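Sealing a Marble Worktop

Marble is porous and etches on contact with acid. A penetrating sealer slows the uptake of oil, coffee and wine. It does not stop etching, and it does not fill scratches. The procedure applies to honed and polished marble indoors.

Test first. Put a teaspoon of water on the stone and leave it for 17 minutes. Wipe it off. If the spot has darkened, the stone needs sealer. If it has not, leave the surface alone and test again in 6 months. Repeat the test near the sink and near the stove, as wear is rarely even.

Materials
Solvent-based or water-based penetrating sealer rated for marble
pH-neutral stone cleaner
Two lint-free cloths, one for applying and one for buffing
Painter's tape
Nitrile gloves

Procedure
1. Clear the worktop and wash it with the stone cleaner. Do not use vinegar, lemon or bathroom descaler.
2. Treat oil stains with a baking soda poultice before going further. Sealer applied over a stain locks it in.
3. Let the stone dry overnight. Residual moisture blocks absorption and can leave haze.
4. Tape off metal trim, painted walls and any unsealed wood.
5. Apply the sealer in overlapping strokes, working in sections no wider than your reach. Keep the surface evenly wet for the dwell time on the label.
6. Wipe up all excess before it dries. Buff with the second cloth until no drag is felt.
7. Repeat the water test after the full cure. Apply a second coat only if the stone still darkens. 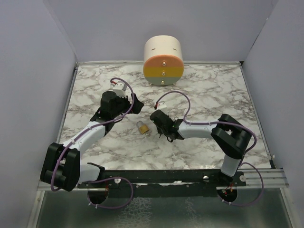 Veins can absorb at a different rate from the ground color. Where one stays dull after buffing, rub in a few drops of fresh sealer, wait 90 seconds and wipe again. The same method lifts most dried residue.

Keep the room ventilated during application and curing. Lay solvent-soaked cloths flat outdoors to dry before disposal.

Procedure reviewed by Ustyna Antoniuk. Last revised in August.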